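We use cookies to measure traffic and remember your preferences. By continuing to browse you accept our cookie policy. Accept | Manage settings

Buy the cell, skip the hand

Pencombe has started quoting its parcel cell to mid-size shippers, and the quote comes with a question that most buyers answer too quickly: two-finger gripper or five-finger hand? The sales sheet treats this as a matter of budget. I think it is a matter of what you ship, and for the customers Pencombe is going after, the expensive option is the wrong one to buy this year.

The cell itself is a sensible product. It takes soft mailers out of a crate, weighs them when the order calls for it, and places them on a belt with the label where a reader can find it. The arms are bought in. Pencombe's own contribution is the software, the mounting, the calibration routine and a service contract with a four-hour phone response. A warehouse with one packing line and no controls engineer can run it, and that has been missing from this market.

The trouble with mailers is that they have no shape. A carton has six faces and a planner can pick one. A poly bag with a T-shirt in it has whatever faces it settled into when it was dropped. Most of the failed picks I have read through in vendor logs come from this: the fingers close on film with no product under it, the bag slides, and the contents swing away from the grip point. The second most common failure is the double pick, where two bags cling together and travel as one.
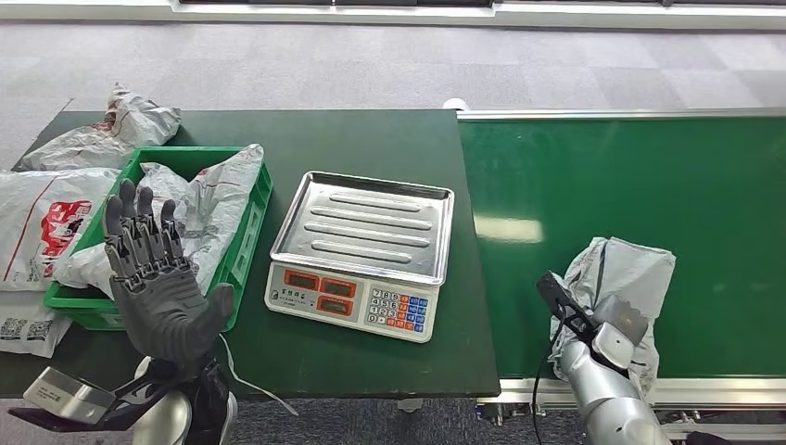
Pencombe's argument for the hand is that more fingers give more contact points, and more contact points reduce slip. In principle this is correct. A hand can spread the load over a fold, feel the product through the film, and turn the bag without putting it down. Shaohua Fang, who wrote the company's technical note on the subject, makes the case carefully and does not oversell it. The note reports 253 picks with the hand on mixed mailers and puts the first-attempt success rate at 79 percent. It does not give a matching figure for the gripper on the same bags, and I would like to see one before signing anything.

Consider what the job requires. The bag has to leave the crate, land on the scale if it is being weighed, and end up on the belt. None of these steps needs rotation in the hand. Label orientation does, but a flip against the belt rail achieves the same result with two fingers and a short motion. It looks clumsy. It also has fewer joints to go out of calibration.

Maintenance is where the comparison gets uneven. A parallel gripper has one actuator and a pair of pads. The pads wear, you order more, and a shift lead can change them with a hex key. A multi-finger hand has tendons or linkages, small motors, and wiring that has to survive constant flexing at the wrist. Ceson, which resells the cell in the Midwest, lists a finger module as a depot repair with a turnaround of 7 working days. During that time the customer either has a spare hand on the shelf or has people back at the crate.

Erhan Tekin, who ran the Galang trial at the Tornirville returns center, disagrees with me on this. His view is that returns are a harder problem than outbound, with torn bags, old labels and loose items, and that the gripper reached its limit there early. I accept that. Returns are a different product, and Pencombe should price it as one. An outbound line sending the same few bag sizes every day is not a returns line, and its owner should not pay for the difference.

There is one honest argument for buying the hand now — training data. Every pick the hand makes is logged, and the customer who starts early will have a better-tuned system later. Under the current contract, though, the logs go to Pencombe and the improvements go out to all customers in the normal release. The early buyer pays for the learning and receives the same update as everyone else. If Pencombe wants customers to fund development, it can offer a discount and say so in writing.

My advice to an outbound shipper is to order the cell with the two-finger gripper, keep the mounting plate that accepts either tool, and ask for a 100-bag acceptance test using your own mailers, filled with your own goods, in your own crates. Count double picks as failures. Pencombe's standard test does not, and that is the first line I would strike from the order form.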